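Call for Readers: Join the Kravets Story Swap
2 min read

Do you love reading out loud? Do you have a children's book from home that you still know half by heart? We'd love to have you with us next June!

The Kravets Story Swap is a month of picture books and chapter books read in the language they were written in. A reader brings a book, reads from it for twenty minutes or so, and then stays for the best part, when the kids ask questions and want to hear certain words again (and again). Last time families came from all over Muleo, and 73 readers took part. We want more languages this year, and we'd especially like to hear from people who read Chinese, Amharic, Tagalog or Polish.

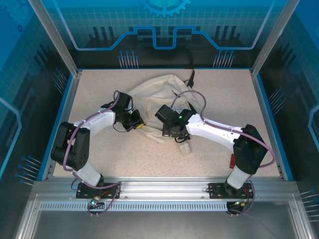
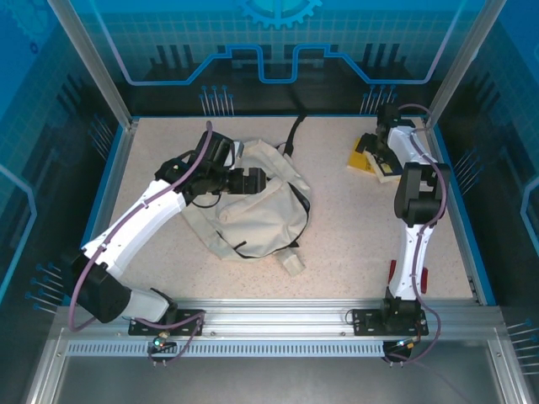
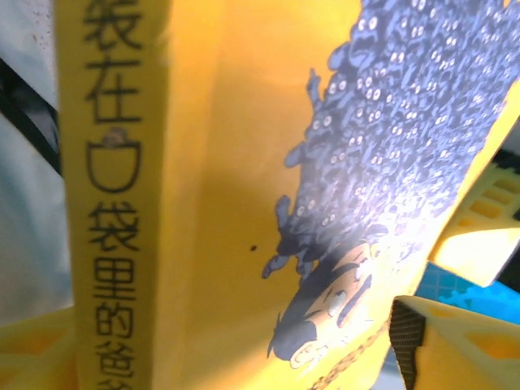
Cloth bag (first two pictures) and a Chinese title on a yellow spine (last picture).

What you'd do:
- Read at two or more sessions at the Prevus Street library or the Jero community center
- Pick your own book, or choose from our shelves, which now hold about 3,000 titles
- Come to one practice evening, with soup

You don't need teaching experience, and your English doesn't have to be perfect. Teens from 14 up are welcome with a parent's okay. Shy readers, please apply too! We can pair you with a second reader, and plenty of people like it so much they keep the same partner the next year.

Readers get a bus pass for the month and a book to keep.

To apply, send us a few lines about yourself, the language you read in and one book you'd like to share. A voice message is fine if you'd prefer to talk. Applications are open through the end of December 2022.

Contact us | © Kravets Story Swap | Back to top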